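Drindelton simulated cell: pre-run inspection checklist with comments
Cell: single arm, countertop pick-and-place layout
Last gone through: June 22, 2020

I have rewritten the comments from scratch this time. The old sheet was a column of ticks with no clue what a good cell looks like, and I love this little cell too much to leave it like that! Most of the items are copied from what we do on the real arms at Callance, and a surprising number of them carry over. Tick an item only when you have looked at it yourself, and write something in the comment line even if it is just "fine".

Part A. Base, pedestal and joints

A1. Base sits flat on its pedestal, no gap and no overlap. OK.
Comment: The Verstraete build had the base sunk slightly into the pedestal and the arm shook like mad at start-up. Zoom right in on the join and orbit all the way round it.

A2. Joint limits loaded from the current file. OK.
Comment: Check the file date as well as the name. We had two files with the same name for most of the spring.

A3. Home position reached without touching the cabinet or the wall. OK.
Comment: Lovely smooth move now. The new speed limits have made a huge difference at the elbow.

A4. Side view saved with the arm over the counter, links and joints clear of the furniture. OK. 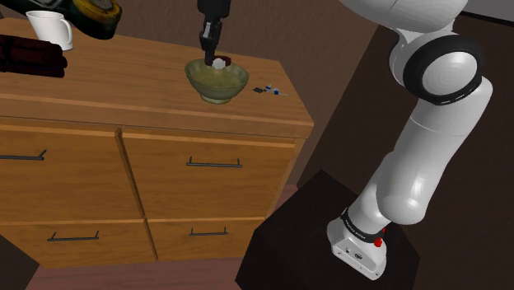

A5. Stop command halts the arm from any pose. OK.
Comment: Tried it from 23 poses. Yes, it is a simulation and no one can be hurt, but the same stop routine goes on to the real cell at Clerkosham, so treat a slow stop here as a fail. Please don't skip this one when you are in a hurry.

Part B. Gripper

B1. Both fingers close evenly. OK.
Comment: Run the open and close cycle with nothing in the grip first. If one finger leads, reload the linkage settings before touching anything else. Changing the grip force to hide a bad linkage is how we lost a whole afternoon in June.

B2. Fingertip contact switched on for both tips. OK.
Comment: One tip had it off after the last update. It looks perfectly normal until you try to pick something up, and then the item slides straight through.

B3. Grip force suits the item. OK, with a note.
Comment: The wristwatch is my favourite test piece by miles. It is a thin thing with an awkward open loop of strap, and the tips have very little to pinch. If the watch jitters in the grip, drop the force one step and try again. Raising it makes the jitter worse (I know, I was surprised too).

B4. Close view from over the bowl: watch between the fingertips, finger bodies not passing through the rim. OK.
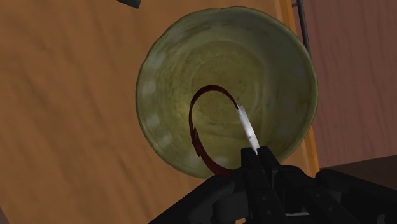
Part C. Countertop and items

C1. All items rest on the wood at start. OK.
Comment: Let the cell settle for 5 seconds before you judge. Anything still creeping after that needs its contact shape looked at. The keys are the usual culprit, being so flat.

C2. Bowl upright on its foot. OK.
Comment: The foot is small next to the mouth, so a knock on the rim shows up nicely. I nudge it with the closed fingers on purpose and watch how it rocks.

C3. Mug handle has its own contact shape. To do.
Comment: At present a finger can pass through the handle opening as if the handle weren't there. Not a problem for the watch task, where the arm has no business near the mug, but it must be done before we add a mug pick.

C4. Clear path down to the bowl. OK.
Comment: The big green bottle shape is the one to watch here, as its narrow end comes in close to the gripper. Check from the front at the low point of the move, with the watch at the back rim.
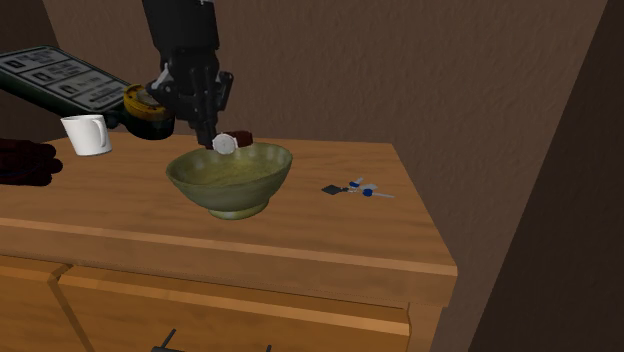
If the gap looks tight, raise the approach height and leave the bottle alone. Moving items to suit the arm gives us a cell that only works on tidy days, and the point of this layout is that it is a bit of a jumble.

C5. Drawer fronts and handles fixed. OK.
Comment: They should not move when the arm starts up. The joints on the drawers are locked for this task, so if one slides you have the wrong cabinet file.

Part D. Records

D1. Log written to the shared folder. OK.
Comment: The last log ran to 1,695 lines, and every one of them had a time stamp. Hooray!

D2. Settings saved with the log. OK.
Comment: Save a copy, not a shortcut. Shortcuts break when the folder is tidied.

D3. Open faults carried over. One: see C3.

Next check due after the following update or any change to the gripper file, whichever comes first.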